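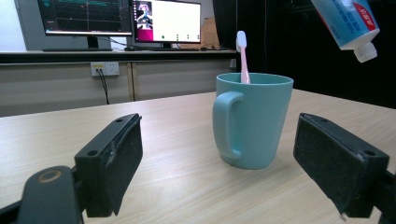
**Yu-ting Siu**
Leitung Produkt und Anwendung, Peltero

# Über uns

Peltero entwickelt und verkauft Handgreifer, mit denen Menschen Greifaufgaben vormachen, die später ein Roboterarm übernehmen soll. Wir sind 17 Leute, verteilt auf eine Werkstatt, ein Büro und einen Raum mit Tischen, an denen den ganzen Tag gegriffen, abgestellt und umgeräumt wird. Unser wichtigstes Produkt heißt Zillum.

## Was Zillum ist

Zillum ist ein Bausatz. Er besteht aus dem Handgreifer mit zwei parallelen Fingern, einer Kamera mit Halterung, einem Satz Wechselpads und der Software, mit der die Aufnahmen gesichtet und exportiert werden. Wer den Greifer in die Hand nimmt, führt eine Aufgabe so aus, wie sie später ablaufen soll. Ein Roboter muss dafür nicht im Raum stehen. Das spart Platz und vor allem Rüstzeit, denn viele unserer Kunden haben nur einen einzigen Arm und brauchen ihn tagsüber für andere Dinge.

Das Gestänge ist bewusst einfach gehalten. Verschleißteile lassen sich mit einem Innensechskant tauschen, die Pads mit zwei Schrauben pro Finger. Ein Wechsel dauert mit etwas Übung 3 Minuten. Ersatzteile liefern wir auch einzeln, auf Wunsch mit den Druckdaten.

## Woran wir gerade arbeiten

Ein großer Teil unserer Arbeit dreht sich um Haushaltsgegenstände. Becher, Zahnbürsten und Tuben klingen nach einer leichten Übung, machen aber mehr Mühe als die meisten Metallteile. Ein Becher hat einen Henkel, der je nach Lage im Weg ist. Eine Zahnbürste steht im Becher nie zweimal gleich. Und eine Zahnpastatube gibt nach, sobald man sie anfasst - wie stark, hängt davon ab, wie voll sie ist und wo man zugreift.

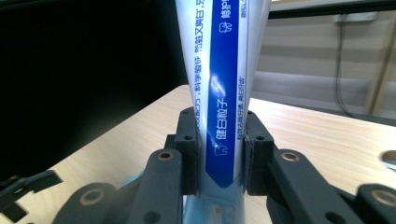
Zu fest gegriffen, verformt sie sich bleibend und lässt sich danach schlechter abstellen. Zu locker gegriffen, dreht sie sich zwischen den Pads. Für solche Teile bieten wir seit November einen eigenen Padsatz an, den wir zusammen mit der Firma Dadach ausgelegt haben. Er kostet extra und lohnt sich nur für Kunden, die regelmäßig mit weichen Verpackungen arbeiten. Für Kartons und feste Dosen reicht der Standardsatz.

## Was wir anbieten

- **Zillum Bausatz:** Greifer, Kamera, Standardpads, Software. Lieferzeit in der Regel 7 Werktage.
- **Aufnahme im Auftrag:** Sie schicken uns Ihre Gegenstände und eine Beschreibung der Aufgabe, wir nehmen auf und liefern die geprüften Daten.
- **Einweisung:** ein Tag bei Ihnen oder bei uns, maximal sieben Personen.
- **Wartung:** Durchsicht des Gestänges, Tausch der Buchsen, neue Kalibrierung der Kamera.

Derzeit stehen 37 Aufgaben in unserem Katalog, die wir ohne Vorgespräch übernehmen. Alles andere sehen wir uns vorher an. Flüssigkeiten in offenen Gefäßen machen wir nicht, Messer und Scheren nur nach Absprache.

## Wie wir angefangen haben

Gegründet wurde Peltero von Clifford Arsenault, der vorher bei Kong Montagevorrichtungen konstruiert hat. Der erste Greifer war für den eigenen Gebrauch gedacht. Die Finger schlossen schief und die Kamera hing zu tief, das Prinzip ist aber bis heute dasselbe. Clifford leitet inzwischen die Werkstatt und konstruiert weiterhin jede neue Fingerform selbst.

## Besuch und Leihgeräte

Wer Zillum ausprobieren möchte, kann nach Anmeldung vorbeikommen und eigene Gegenstände mitbringen. Leihgeräte geben wir für drei Wochen ab, die Leihgebühr wird beim Kauf angerechnet. Bitte nennen Sie bei der Anfrage Größe und Gewicht des größten Teils, damit wir die passenden Pads einpacken.

Stand dieser Seite: 16.04.2025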